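1/ Our street did its toy and book swap again on Saturday. A few people asked how we run it, so I'm putting it in one place.

2/ It started in September with one table in Elfriede Moser's garage. She had boxes of picture books her kids had outgrown and didn't want to haul them to the dump.

3/ The rule is simple. Bring what you want, take what you want. We tried tickets the first time and gave up before lunch – too much arguing over what a puzzle was worth.

4/ Clean everything before it comes. Soft toys go through the wash, books get wiped down. Puzzles need all their pieces. If you aren't sure, do the puzzle.

5/ Paper bags with handles work better than boxes. They stand up on a table, kids can carry them home, and they fold flat for next time.

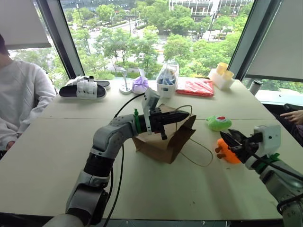
6/ Plush goes fast. Board books go faster. Nobody wants DVDs anymore, so please stop bringing them.

7/ We had over 60 families this time. Rhun Wogan kept the door and wrote down 29 who had never come before. Most were from the new apartments on Lehner.

8/ Leftovers go to the thrift store on Monday morning. They won't take car seats or cribs, and we don't either.

9/ Still unclaimed: one kid's rain boot, left foot, size 2, and a library copy of a book on whales. I'll return the book. The boot is on my porch rail.

10/ Next one depends on whether we get the garage again – Elfriede is having the floor redone. I'll post the date here when she knows.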